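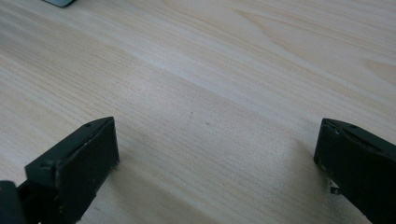

Jaws open, table bare: the starting position for every take at the Utbridge bench.

SOCK NEWS FROM THE TEACHING BENCH

Readers of the February newsletter will remember that we promised to have the Veltatico arm sorting laundry by spring. It's spring. The arm has yet to touch a sock, and we would like to explain how that counts as progress.

The plan, for anyone who skipped that item (our click figures suggest plenty of you did), was to write down how to pick up a sock and let the arm get on with it. The write-up went well. It was the sock that had other ideas. A sock has no fixed top, it changes shape whenever you look at it sideways, and it will happily bring a friend along when lifted. After two weeks of rules and exceptions to the rules, Clementina Leitão put her laptop away and asked for a pair of hand-held grippers.

So now we teach by hand. You take a gripper in each fist, stand at the table and do the chore yourself, with the jaws doing the work your fingers would like to do. The recordings go into Wokus, our training software, which is supposed to learn from them what a person does with a sock when the person isn't thinking very hard about it. We have no shortage of people qualified to demonstrate that.

The house record stands at 3197 takes. Clementina did a good part of those herself, and reports that she now reaches for her coffee cup with a pinching motion. 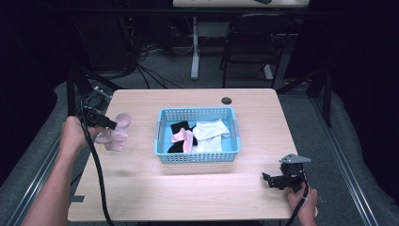

One pink sock in the left gripper, three more in the blue basket.

The chore sounds like nothing until you try it. The jaws only know open and closed, and a sock feels like nothing at all through them, so you end up watching the cloth for any sign that you have hold of it. New demonstrators squeeze hard and lift fast, the way you'd pull a weed. Wokus copies that faithfully. It copies everything, including the little shake one of us gives a sock before letting go, a habit that had to be trained out of the human before it could be kept out of the software.

A few house rules have come out of all this and are taped up beside the bench:

Start every take with both jaws open.
Go slowly enough that you feel silly.
If you drop it, pick it up and carry on. Drops are useful.
Don't help with your knuckles.
Stop after 40 takes and let somebody else have a turn.

The third rule causes the most grief. People hate to leave a fumble in the recording and want to start over, but an arm that has only ever watched perfect takes has no idea what to do when a sock lands on the table. We keep the fumbles. One session in March was mostly fumbles and we're told it was excellent material.

Falcão, the smaller of our two training models, was given the first batch as a trial. In simulation it now picks the right sock in 70 percent of attempts. In the rest it picks a different sock, or picks the right sock and takes it for a long walk. The team calls this encouraging, and the team has been at it long enough that we're inclined to let them.

Next on the list are towels, which Clementina says will be easier on account of having corners. She said something along those lines about socks, on account of their being small.

The bench is open to visitors on Saturday 16th April, from after lunch until the batteries or the patience give out. Sessions run in groups of 4, and you'll each get a turn with the grippers. No experience is needed beyond having once put away laundry. Sign up at the Utbridge front desk or reply to this newsletter, and please leave your own socks on.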